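Tinia project – handheld gripper data
Minutes of the working meeting, Prurnstead lab, September 2018

Present: the data team, the training team, and one guest from the Vass group.
Apologies: none received.

1. Minutes of the last meeting
Accepted with one correction. Under item 4, "per task" should read "per operator."

2. Recording so far
The data team reported 814 usable two-hand demonstrations in the Tinia set. Of these, 200 are power strip episodes. The rest were carried over from the February set and have been relabeled with the new task names. Episodes in which a gripper's tracking dropped out are left out of the total and kept in a separate folder until someone has time to look at them.

The training team asked whether the start pose of the strip varies enough. Current practice is that the operator sets it down by hand at any angle on the white board. It was felt that operators drift toward the same diagonal after a while. Start angles will be drawn from a printed list from now on, and the list will be stored with the session notes. 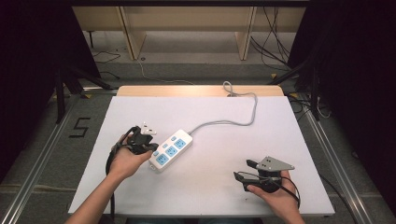 Cord position was discussed at some length. The early policy did well on strips with the cord running away from the operator and poorly on the others. The training team thinks this is a gap in the data – the Vass guest thought the wrist views might also play a part. Agreed to record 80 more episodes with the cord toward the operator before changing anything in the model.

3. Result of the time-alignment test
The left and right gripper streams were realigned using the Clemix script and the policy was retrained on the same episodes. Hesitation before the first grasp went down. Final placement did not change. The training team will repeat the run with 6 seeds before the result goes in the report.

4. Operator instructions
The wording on regrasping is unclear. New text: "If you lose the object, open both grippers, back off, and try again. Do not stop the recording." Old copies at the stations to be replaced.

5. Actions
Data team: angle list, cord episodes, new instruction sheets.
Training team: repeat runs, short note on the alignment test.
Vass group: send their wrist-view comparison.

6. Any other business
Disk space on the shared server is low – raw video from February to be moved to the archive after a checksum.

Next meeting: date to be sent by email.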